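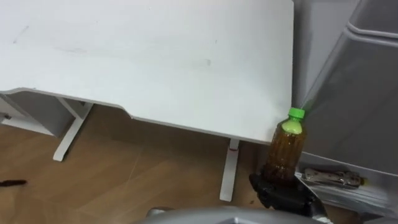

4. Running a Placement Trial

This section describes how to carry out one placement trial with the Skovorlow head-view method. In each trial the robot takes hold of a bottle, carries it to the desk and sets it down inside a target area stored in the trial plan. The method compares two ways of estimating the height of the tabletop: from the head camera alone, and from the head camera together with arm position readings. Section 5 covers the scoring of results.

4.1 Before you begin

Confirm that the Godoy control software is running and that the operator has read the safety notes in Section 1. Two persons are required, an operator and an observer. The observer holds the stop control at all times and has no other duties during the trial.

Use a closed bottle with a screw cap. A clear bottle with a dark drink inside is suitable. Do not use open cups or glass.

4.2 Procedure

1. Open the trial plan in Godoy and enter the trial number. Trial numbers are not reused, even when a trial is stopped early.

2. Select the height estimate to be tested. The choice is hidden from the observer until scoring is complete.

3. Move the robot to the start position beside the desk. The corner of the tabletop nearest the gripper must be visible in the head view.

4. Close the gripper on the lower part of the bottle. Leave the cap and shoulder clear of the fingers.

5. Hold the bottle upright beyond the corner of the tabletop for 3 seconds. Godoy stores the resting view during this time.

CAUTION: Where the desk stands close to a cabinet, the arm has little room to turn. Raise the bottle above the tabletop before any sideways movement. Do not rotate the wrist in the gap.

6. Select Begin. The robot lifts the bottle, moves it over the desk and lowers it until contact is reported.

7. Wait for the gripper to open fully and withdraw. The observer then records one of the following: placed, tipped, dropped or stopped.

8. Save the trial. If the outcome is "stopped," enter the reason in the comment field before saving.

NOTE: Desks with a curved front edge are permitted. Trace the whole edge when entering the desk outline, including any cutout. A straight line drawn across a cutout will cause the planner to treat open space as tabletop.

NOTE: Plain white tabletops offer few features for the camera to follow. Marks and scuffs should be left as they are for the length of a series – cleaning the surface partway through makes earlier and later trials difficult to compare.

4.3 Length of a series

A full series consists of 2,000 trials divided between the two estimates. The May series was closed after 914 trials when the desk was replaced, and its results are reported separately under the name Gavden. Do not merge the two sets.

Pause for 6 minutes after each block so that the arm motors can rest. The block size is set in the trial plan and may be changed only by the series lead.

4.4 Questions and changes

Questions on the procedure should be sent to Araba Abugri, series lead. Faults in the gripper or head camera should be reported to Santino Huenchumán before the next trial is started.

Section last revised 2021-06-01.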